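Speaker notes — "The Shoe Pile by the Door"
Bendimow community hall, April 8, 2020
Slides go up on the left screen, handouts are on the chairs

OPENING (don't rush this)

Hi everybody, thanks for coming out to hear a grown adult talk about sneakers. Wait for the laugh. If there's no laugh, keep going anyway.

Ask: who tripped over a shoe on the way out tonight? Hands up. Mine's up too.

I grew up in a house in Drescombe with one coat hook and 2 mats, and every shoe we owned lived on those mats in one big heap. You dug for the left one, then you dug for the right one, and then the bus was gone. I still think about that heap when I see a hallway with a good rack in it — I get a little jealous, to be truthful.

Mention the handout here. It has the measuring page on the back. People always ask at the end where the measuring page is.

THE HALLWAY PART

Talk through the February project. This was the narrow entry on Ukholm Street, front door at one end and radiator at the other. The wall I had to work with was 170 centimeters, and the radiator valve sticks out into it, so really less. (Do the arm-span thing. It gets a smile.)

What I tried first: a tall cabinet with tip-out drawers. Looked lovely. High-tops don't fit! They go in at an angle and then the drawer won't shut, and you end up with a sort of half-open mouth full of laces. Took it back.

What I tried second: baskets. Fine for sandals. With canvas shoes the collars get squashed flat and they come out looking tired.

What stayed: low open shelves, the kind where you can see right through. You put the shoe down and walk off. I budgeted 200 dollars for the whole entry and the shelves left me enough for a decent mat and hooks.

Pause for water.

CLEANING BEFORE YOU STORE

This is the part where I get bossy. Please don't put a gritty shoe on a clean shelf. Do it at a table, sitting down, with some music on.

Start with the sole. Turn the shoe over and go along the tread with an old toothbrush, dry. Fine tread holds on to sand like you wouldn't believe. Then the white rubber around the side, with a damp cloth and a drop of dish soap. Then the toe cap. If your toe cap has one of those bumpy diamond textures, use the toothbrush again in small circles — a cloth just slides over the top and leaves the dirt in the dips.

Canvas comes last and gets the least water. I dab. I know people who throw the whole shoe in the washing machine and I'm not going to argue with them tonight, but take the laces out first, please, and the insoles if they lift.

Laces: loosen them all the way down before you put the shoes away. The tongue can breathe and your next morning is so much easier. Check the eyelets while you're down there.

Somebody will ask about black canvas fading. Answer: shade, always. A sunny windowsill is the worst drying spot in the house.

SNEAKERS AT THE TABLE (three slides, let people look)
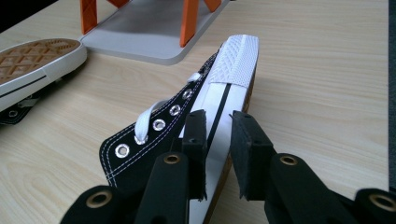
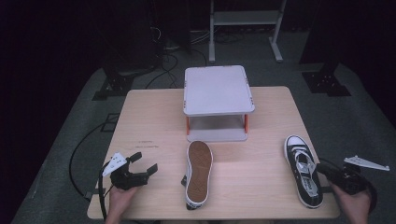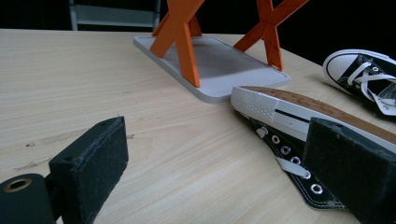

Black canvas, white toe caps, brownish rubber soles. Point out the little two-level stand on the middle slide, with the clear space between its levels. Ask the room what they'd put on top and what they'd put underneath. Give them a minute, they'll have opinions.

SMALL SHELVES, BIG FEELINGS

Okay, sizing. Measure your longest shoe heel to toe before you buy anything, and then measure the tallest one standing up. Write both on the back page. High-tops need more headroom than you'd guess, and boots need their own spot, end of story.

Every day shoes go low and in front. Party shoes can go up in the closet. Kids' shoes go wherever the kids can reach, even if it spoils the look.

Read out the bit from the Issahaku workshop sheet about one pair in, one pair out. I don't follow it perfectly. I've got two pairs of gardening shoes and I love them both.

QUESTIONS

Leave time! Last time I ran over and we did questions in the parking lot.

Bring up the spare measuring tapes. Get them back.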